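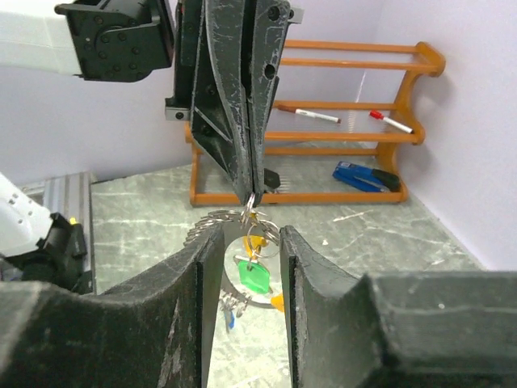 Visit to Furnau, Wed 25 February

Our evening course went to see the automation lab of Furnau, on the second floor behind the Bahrami building. We were 18 people, and they divided us in three groups because the rooms are small. My group began with the coffee, so we had a lot of time to read the posters in the corridor. Most of them were from December and told about a project called Koltia, in which robots learn to give objects to each other.

Our guide was Ravinder Doucette. He speaks quickly, but he repeated everything when somebody asked, and I was thankful for this. He explained that picking up a box is an old problem and a handover is still a hard one. Two arms must agree where the object is and who is holding it. If the first one opens too early, the thing falls on the table. If it opens too late, both arms pull.

For the demonstration they took a bunch of keys with colored tags. I had expected something easier, maybe a cube. Keys hang down and turn, and every time the bunch has a different shape. One gripper held it by the rings at the tip of two long black fingers, and the thick gray fingers of the other one waited under it. I noticed how scratched all these fingers are. On the company's website everything looks new — in the lab you see that the machines really work.

A woman from my group wanted to know how many tries they have recorded with keys. The answer was 138 until that morning. She also asked if the arms could do the same with a wet towel, and Mr. Doucette said that he would prefer to keep his job until summer.

After this we went to the workshop of Kokach, one floor down, where we saw gripper parts being milled. It was too loud to understand much.

The next visit has 6 free places. Write to the course office if you want one, and take warm clothes for the workshop.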